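Guvusgate shared shop - handheld gripper build, walkthrough before we let anybody else use it
Checked by: Rianne De Graaf, with Booker Tillman on the wiring part
Friday, started 4:15 pm
Unit: gripper no. 2, the Flevinus body with Haddad jaws
Marks: OK / FIX / N/A / LOOK AGAIN

1. BENCH AND POWER

1.1 Bench cleared, no loose screws under the mat - OK
Found two M3s and a washer. In the jar now.

1.2 Power supply label matches the board - OK
12 V both ends. Tobias please stop taping over the label.

1.3 Fuse fitted in the supply lead - FIX
Holder is there, fuse isn't. Someone bridged it with a bit of wire for testing and left it. Do not plug in untill this is done. Booker has fuses in the gray drawers.

1.4 Kill switch reachable with the non-gripping hand - OK
Moved to the left side since last time. Much better.

1.5 Extinguisher in date, not blocked - OK

1.6 Battery charging shelf - LOOK AGAIN
Fire bag on the shelf but one pack was sitting next to it, not in it. Pack looks fine, no puffing. Moved it. Will check again next session.

2. BODY AND HANDLE

2.1 No sharp print edges on the grip - FIX
Seam down the back of the handle is still rough. Ten minutes with the file. Cauã says he'll do it, he's the one who got the blister.

2.2 Trigger returns on its own - OK
Slow, but it comes back. Tried 27 pulls in a row, no sticking.

2.3 Finger guard over the linkage - FIX
Guard is printed, not fitted. Bag with the screws is in the Jakon box, bottom shelf. Until it's on, hands off the linkage with power connected.

2.4 Weight with camera on - 448 g, OK
Under what we wanted. Wrist still gets tired. Short turns.

2.5 Wrist strap - N/A
Not bought. Fulgencio wants one, I don't mind either way. Put it on the list.

3. JAWS

3.1 Jaws line up when closed - OK
Tiny gap at the tip on the right, paper still holds.

3.2 Pads stuck down - LOOK AGAIN
Left pad lifting at one corner. Pressed it back. If it lifts again it gets new glue, not tape.

3.3 Pinch force at full trigger - OK
Squeezed the kitchen scale, peak 18 newtons. Hurts but doesn't cut. No kids holding the other end please.

3.4 Nothing rubs at full open - FIX
Inner arm touches the cable tie. Turn the tie so the head faces out. Trim it flush too, the cut end is like a razor.

4. CABLES

4.1 All plugs seated, tug test - OK
Light tug only!! Last month somebody tugged the connector right off the board.

4.2 Strain relief at the handle - FIX
Zip tie is round the cable and nothing else. Needs to go through the slot.

4.3 Cable length - LOOK AGAIN
Too much slack for a handheld. It makes loops, loops catch on door handles, chair backs, plants. Either shorten it or clip it to the sleeve. Booker wants to keep the length for the big hall. Fine, then clips.

4.4 No bare copper - OK
Went along it with a lamp. One scuff by the plug, sleeve not broken. Heatshrink over it when there's time.

4.5 Second cable labelled at both ends - FIX
One end only. Both cables are black so we need this.

5. CAMERA AND VIEW

5.1 Lens clean - OK
Wiped before start. Cloth lives in the lid pocket.

5.2 Camera mount tight - OK
Thread lock went on in November, hasn't moved.

5.3 Nothing blocking the view in use - FIX
Hand gets in front of the lens. Big dark patch over the upper left, so anything up there is gone. Hold lower on the grip, or we move the mount forward. I'd rather move the mount. 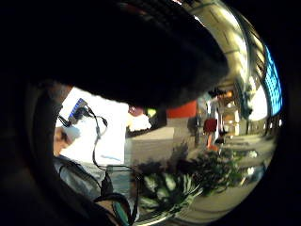
Item 5.3, also 4.3. Hand across the upper left, black cable running down from the device with the blue screen, another one looped near the bottom by the plant.

5.4 Distortion OK for what we need - OK
It's a fisheye, the floor bends at the side. Expected. Don't judge distance by it.

5.5 Bright windows - LOOK AGAIN
White areas wash out. Tobias thinks locking the exposure will help. Try it with blinds up and blinds down, write down which was which.

6. PEOPLE AND SPACE

6.1 Spotter when walking with it - OK for now
Must be a person who isn't also reading a screen.

6.2 Others nearby told before start - FIX
Say it out loud before moving. Anyone in the background should know we're recording and get the chance to step out.

6.3 Floor route clear - LOOK AGAIN
Watch steps and low seating anywhere we take it. You look at the jaws and forget your feet.

6.4 Shutdown order posted - FIX
Only in my head. Trigger released, kill switch, supply off at the wall, then unplug. Fulgencio to print it big.

OPEN BEFORE NEXT USE
1.3 fuse - Booker
2.1 handle seam - Cauã
2.3 guard - Rianne
3.4 and 4.2 zip ties - Tobias
4.5 label - Tobias
5.3 mount - Rianne, need a longer bracket, have drawn one at 69 mm
6.2 - everyone
6.4 sheet - Fulgencio

Not signed off. Unit goes back in the cabinet with the red tag on, supply stays seperate. If you need the bench over the weekend that's fine, just leave the gripper alone.

Finished 5:50 pm. RDG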